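Clondex Home Science Kit review: a winter of small experiments

I have wanted a proper science kit since I was eleven years old and was given a paint set instead, so you can imagine how pleased I was when the Clondex box came through the door (well, onto the step, it is far too big for the letterbox). I've had it since March and have worked through very nearly the whole thing, some of it twice, and I think I know it well enough by now to say who I'd buy it for.

The kit costs £159, which made me swallow. For that you get a booklet with 21 experiments in it, a set of glassware, a little balance, two thermometers, litmus paper, a hand lens, magnets, a bundle of wires with crocodile clips, and a good many small tubs of powders and salts, all labelled in nice big print. Batteries are not in the box. I had to raid the television remote.

Let me start with the booklet, as it's the best part and I still pick it up with a cup of tea. Whoever wrote it clearly loves the subject. Each experiment begins with a page on the idea behind it and a bit of history, and then the instructions, and then a few questions to think over while you're washing up. The chapter on dissolving and growing crystals is lovely. I'd forgotten how much patience crystals need! Mine sat on the landing windowsill for nine days, and I went to look at them every single morning before I'd even put my slippers on. They came out a bit lopsided, but I was very proud of them.

The electricity section is good too, though I did find one diagram where the wires are drawn the wrong way round from what the text tells you to do. I followed the text and the bulb lit. A beginner might lose an evening to that, so Clondex ought to put a slip in the box.

Now the balance. I'm afraid I was less taken with this. It's a simple beam type, which I like very much in principle (you can see exactly what is going on, and there's nothing to charge up), but the pans hang from thin hooks that slip off if you so much as breathe near them. My neighbour has the Wornine kit, which is cheaper and has a much sturdier balance, and we had them side by side one afternoon weighing dried peas. Hers settled in no time and mine was still swinging when the kettle boiled. On the other hand her glassware is plastic and her booklet is eleven thin pages, so I wouldn't swap.

The thermometers agree with each other, which sounds like faint praise, but I once owned a pair from Bastos that never did. The glass is decent and pours without dribbling. The hand lens is a real treat and has spent more time in my coat pocket than in the box.

You will want some space. I started out on the kitchen worktop and was forever shunting the bread bin about, and things went far better once I'd moved to a big flat table where I could spread the booklet out beside the beakers.
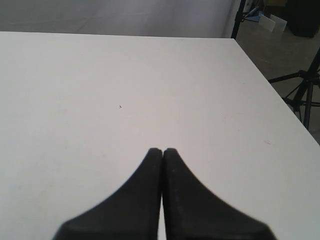 A large white tabletop with a matte surface.

Refills are worth a word. You can order the powders one tub at a time, and mine came quickly and well wrapped. The Diltell refill packs are meant to fit most kits and cost a bit less, but the tubs are a different shape and won't sit in the Clondex tray, so I've got them rattling round in an old biscuit tin.

As for age, the box says nine and up. I'd say nine with a grown-up in the room, particularly for anything with a flame, and a keen child a little older could manage most of the booklet alone. Grown-ups will enjoy it just as much if my household is anything to go by.

Four stars from me. I've taken one off for the balance hooks, and I'd happily put it back if they changed them. I still have the two experiments on sound left to do, and I need to find some string first.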